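# How I Pack a Snack Gift Bag (Without Crushing the Chips)

9/6/20

I love giving snacks as presents. Chips, crackers, a few sweets, all tucked into a pretty paper bag with flowers on it. It costs less than a bouquet and the whole thing gets eaten!
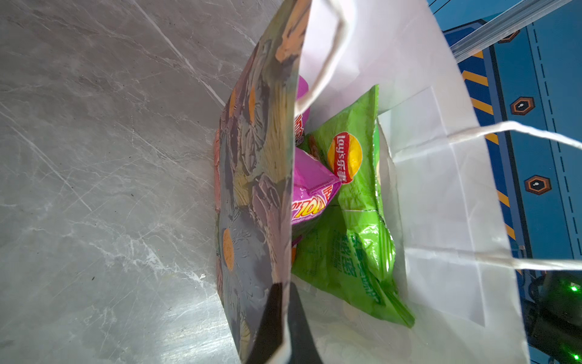
**What size bag do I need for full-size chip packets?**

Pick one that's a little taller than your tallest packet and wide enough at the bottom for two packets to lean next to each other. Chip packets are puffy, so I always go one size bigger than I think I'll need. If you have to squeeze a packet to get it in, swap the bag and not the packet.

OK, on to the packing.

## What you'll need

- A paper gift bag with handles
- Two or more packets of chips, in different colors if you can
- Something small and heavy for the bottom (a tin of mints, a chocolate bar, a jar of nuts)
- 3 sheets of tissue paper
- A tag and a bit of ribbon

My bags usually come from Tekus, the party supply place near the post office. They sell a pack of 5 and the handles hold up pretty well. I've also used the ones from Brarnura, which are gorgeous but thin, so I keep those for light stuff.

## Step 1: Open the bag all the way

Paper bags come folded flat and they want to stay that way. Put your hand inside and push the bottom down until it lies flat on the table, then run your fingers along the side folds so they pop outward. Stand the handles up. If the bag has been in a drawer since last March like most of mine, it'll be creased, and that's fine – the creases don't show much once it's full.

## Step 2: Heavy things go first

The small heavy item goes in the middle of the bottom. I used to skip this, and then one of my bags tipped over on the back seat and I spent the rest of the drive listening to it roll around. If your heavy thing has corners, wrap it in one sheet of tissue so it doesn't poke through the side.

## Step 3: Chips go in upright

Stand the packets on end with the fronts facing the same way. Put the biggest one toward the back, the smaller ones in front of it. I like to put a bright color right beside a very different one (green next to pink is my favorite, it looks so cheerful when you peek in from the top).

Don't press down on them! Let them settle for a minute, then give the bag a gentle wiggle by the handles. They'll usually slide into place by themselves.

If you're buying chips just for this, the import aisle is where I'd start. You get flavors people haven't tried, and opening a packet with no idea what's coming is half the present. I check the date on every packet before it goes in, and I check for allergy info too. When I can't read the label I look the flavor up online or pick a different one.

## Step 4: Fill the gaps

Small sweets and single-serve crackers go down the sides. Keep going until nothing shifts when you tilt the bag a little. Seven or so pieces is plenty for a medium bag, but I've never measured it and you can just stop when it looks full.

## Step 5: Tissue on top

Take the other two sheets, pinch each one in the middle, and give it a shake so the corners point up. Tuck the pinched end down between the packets. I leave a bit of packaging showing because people like to see what they got – my sister-in-law covers everything and hers look fancier, I'll admit.

## Step 6: Tag and ribbon

Loop the ribbon through both handles and tie it loosely. Tight bows pull the handles together and bend the top of the bag. The tag goes on before the second knot, which I forget almost every time.

## A few extra notes

- Don't leave the bag in a hot car if there's chocolate in it.
- For mailing, forget the paper bag and use a box. Flat-pack the gift bag on top so they can set it up at the other end.
- Carry it from underneath if it feels heavy.
- Leftover tissue can be ironed on low. Mine gets used until it tears.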